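Extension List Changes at Millen and Purside

The desk phone system at the Millen and Purside offices will be shut off at the end of January. Calls to existing extensions will ring on the mobile number registered to each staff member. Extension numbers stay the same, and outside callers do not need to be told anything. 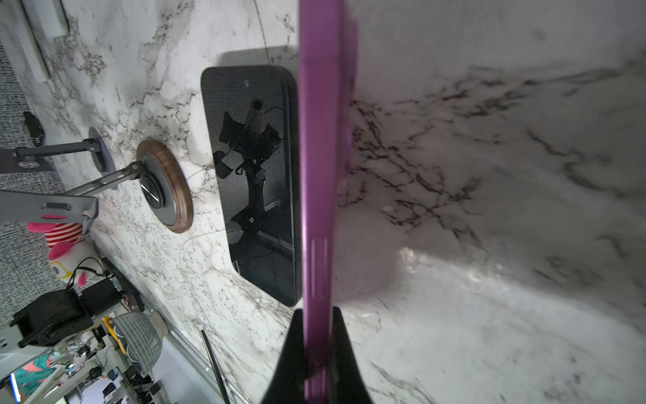 Khrystyna-Mariia Hnatiuk
Telephony and Network Services

The old exchange was installed when Purside was still a single floor, and the maker no longer supplies line cards for it. Two cards failed last year. The second failure took out the Gronow warehouse line for most of a Wednesday, and the spare used to restore it was the last one in stock.

Forwarding is handled by the Skernow call server. When an extension is dialed, the server looks up the registered mobile number and places a second call to it. The caller hears normal ringing during this step. If the call is not picked up within 15 seconds, it goes to the voicemail box for the extension, so personal voicemail greetings should not be heard by customers. A mobile that is switched off or out of coverage may answer with the carrier's own message before the timer runs out. We are testing a setting that asks the person to press 1 before the call is connected, and it will probably be turned on for all extensions.

Shared lines work differently. Reception, billing and the loading dock each have a ring group of up to 6 numbers. All numbers in the group ring together, and the first to answer takes the call. Group leads can add or remove numbers on the server's settings page.
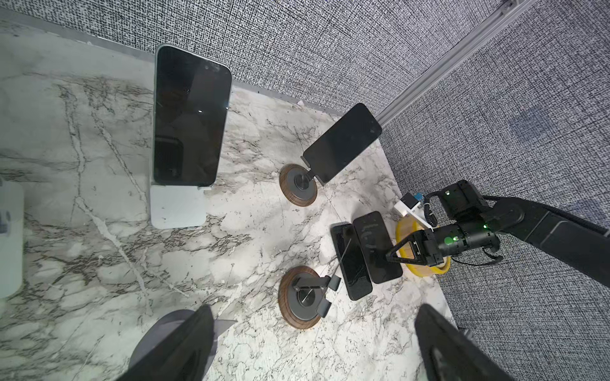

Outgoing calls need one more step if you want the office number to appear on the other end. Dial 1424, wait for the second tone, then enter the full number including area code. Calls placed without the prefix will show your mobile number. The prefix does not work for emergency calls, which should always be dialed directly.

Voicemail on the old exchange will not be moved. Messages can be played back until the shutoff, after which the storage unit will be erased. Greetings have to be recorded again on the new system, and the limit is three minutes.

Fax lines at Gronow are on a separate circuit and are not part of this change. The elevator phone at Millen is also separate.

Check your registered number in the staff directory and send corrections to the telephony mailbox with your extension in the subject line.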